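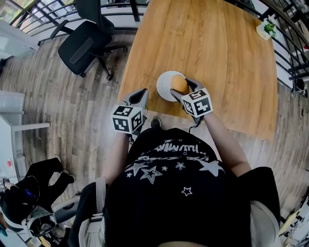
A visitor asked at the close of the demonstration whether a policy trained on hand-held grippers would carry over to an arm with a different reach. For this release the question is open. No robot arm was used at the open day and no arm trajectories are included. Hurnero contains demonstrations made by people with two hand-held grippers, one per hand, and nothing else.

Hurnero open day subset
Release 2
Recorded at Lekis on 18/08/2019
Maintained by Ene

Contents

200 episodes of tabletop handling. The main task is to grasp an item, bring it over a round white plate and set it down. Episodes where the item is dropped or regrasped are kept and carry the flag retry. Episodes where a visitor spoke to the operator are kept and carry the flag interrupted. Audio was not recorded.

Each episode has one head view, one view per gripper, gripper opening width, and a pose estimate for each gripper computed from the marker cube mounted on it. The three views share a clock. Pose is given in the table frame, in meters, with the origin at the middle of the near edge.

Session format

The demonstration ran in 12 blocks with a change of operator between blocks. Gripper width was zeroed at the start of every block. Block 2 was restarted after a recorder fault; the partial files are in the folder discarded and should not be used for training.

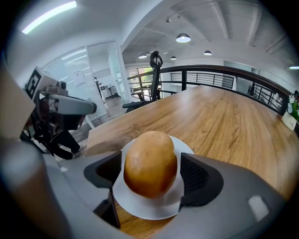 Width readings during a firm grasp include compression of the fingertip pads and will read low on hard items. The raw value is stored in width_raw. The field width_adj applies the correction from the March calibration, which was done on rigid blocks only, so produce should be treated with care.

Known problems

Marker pose is missing in 44 episodes for at least one gripper, mostly when one cube passes in front of the other. Gaps are left as NaN and are not interpolated. The gripper views have strong lens distortion. Intrinsics are supplied, undistorted frames are not.

Left and right are named from the operator's side in all files. Release 1 used the opposite order in the width table.

Reading the files

Use the Runda loader, or open the episode index directly; it is plain CSV. Runda skips interrupted episodes by default. Set keep_interrupted to true to get the full count.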